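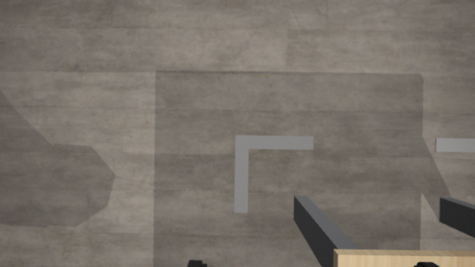 Nakel Hardwax Oil Kit for Pine and Other Softwoods

I have been putting finishes on tables for longer than I care to add up, mostly for myself and now and then for a relative who has learned that I can be paid in pie. So when the pine table in our kitchen started looking thirsty last November, I decided to treat it (and myself) to one of the nicer kits instead of finishing off the dregs of whatever was on the shelf in the garage. I'd been using Skular's wipe-on for years and had no real quarrel with it, but the smell hangs around the house for days and my spouse had started making remarks.

The Nakel kit comes in a sturdy little box with a 384 ml tin of oil, 2 white pads, a cotton cloth and a folded instruction sheet. I ordered mine through Drosis, which packed it well enough that the lid of the tin was still clean when I opened it. I picked shade 3464, which they call Raw Pine. It has a tiny bit of white in it to keep the wood from going orange, and if you grew up in a house full of orange pine, as I did, you'll understand why I went straight for it!

Please stir the tin. I know everybody says this about every tin of everything, but the white settles into a sludge at the bottom and you need to scrape it up with a flat stick and keep going for a good long while. I was lazy with it the first time and my first test board came out perfectly clear, and then the next one looked like I'd wiped it down with milk.

Sanding took me most of an afternoon. The sheet says to stop at 150 grit and I went a little finer out of habit, which I'd advise against, as the oil didn't soak in as deeply on the part where I'd been fussing. I also did the underside. Maybe that's old-fashioned, but my feeling has always been that a board finished on one face is asking to cup on you.
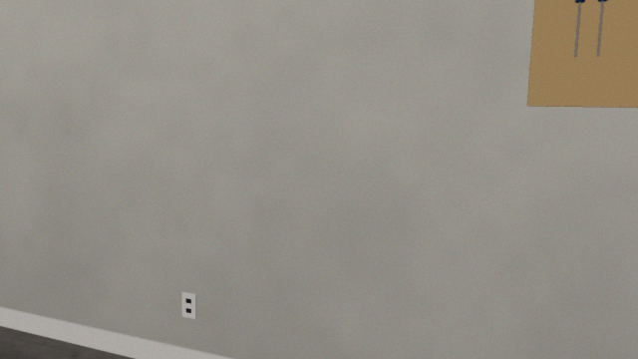
Putting the oil on is the pleasant part. You pour out a puddle smaller than you think you'll want, work it around in circles with a pad, and then go over it lengthwise with the grain until it stops looking wet. I got from one end of the table to the other before any of it turned tacky, and I'm not a fast worker (I had the radio on and stopped twice for coffee). The smell is mild, a bit like walnuts. We ate supper in the next room with the door open and heard no complaints.

The second coat went on the following morning and used up far less oil. I had enough left in the tin for a bread board and the top of a step stool, so I'd say the price is fair, though it did make me blink when I was checking out.

A few grumbles. The cotton cloth sheds, and I spent a while picking lint out of a corner with tweezers. I threw it in with the oily rags, all of which you must lay out flat outdoors to dry before they go in the trash, please, as wadded-up oil rags really can catch fire. I switched to the blue Sarpong cloths I use on the car and had no more trouble. The instruction sheet is also printed in type so small that I had to take it over to the window.

As for how it's holding up, we've had spilled juice, a hot casserole dish that somebody set down without a trivet, and one unfortunate evening with a glue stick. The juice wiped right off. The casserole left a faint ring that I rubbed out with a dab of oil on a rag, and that ease of repair is the best reason to choose an oil over varnish in a house where people live. It does show scratches, and pine dents if you look at it sideways, so don't expect armor.

If your table has a shaped edge, go lightly around the curve, where end grain drinks up more and can turn a shade whiter than the flat. 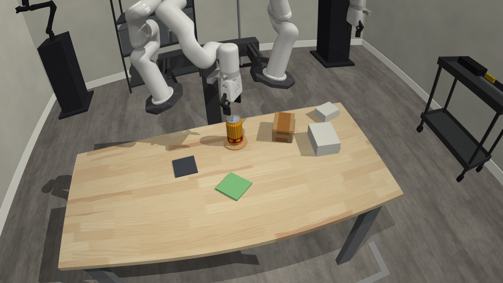
Light pine tabletop with a gently curved front edge.

I'd buy it again, and I've already got my eye on the clear version for a pair of nightstands. Four stars, with the missing one for the cloth.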